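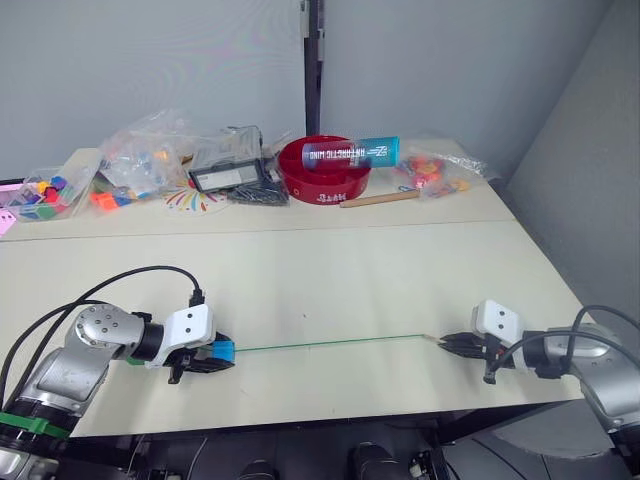
August, 7:40 in the evening

Got back from the Gikow shop with the second bag of blocks. Paid 17 for it, which is 2 more than they asked in June. The woman at the counter said the price goes up again in the fall, so I may go back for one more before then.

Spent the first part of the afternoon on the blocks. I want them sorted by color before school starts, and the clear bin is as far as I have gotten. Pink, yellow, blue, green, red and purple are all in there together. The bag is still a bag. Every time I reach in for something it crumples up and slides, and an orange one always ends up on the table. I should buy a second bin, same size, with a lid this time.

The shop said the bag holds 800 pieces. I doubt it.

The white table is good for this. Small pieces show up on it, and it wipes clean. The seam between the two panels catches crumbs and I went along it with a butter knife before lunch. Blocks stay on the far side by the wall, and the near side is for whatever is being worked on. That rule has held all week.

The green rod is the one I keep coming back to. Long and thin, light-colored tip on it. I want it for the mast on the ferry, but it needs something to stand in. Blue block at the bottom seems the best idea so far. Orange would also do, but I am saving orange for the hull. If the blue doesn't hold I will try a dab of the Tristanine glue, though I would like to be able to take it apart again later.

Looked up the ferry in the Cowie book after supper. The real one had two masts, page 18, and the back one was shorter. I don't have a shorter rod and I'm not going to cut this one. One mast, then.

Other things. Rain around four, stopped before five. Called about the water heater and was on hold for most of a radio program. They can come next week, morning only. Tomatoes are nearly done – ate three standing at the sink.

Tomorrow: bin, stamps, light bulb for the hall. Return the Stirnia catalog to the library if it's open. Start on the hull, bottom two rows at least.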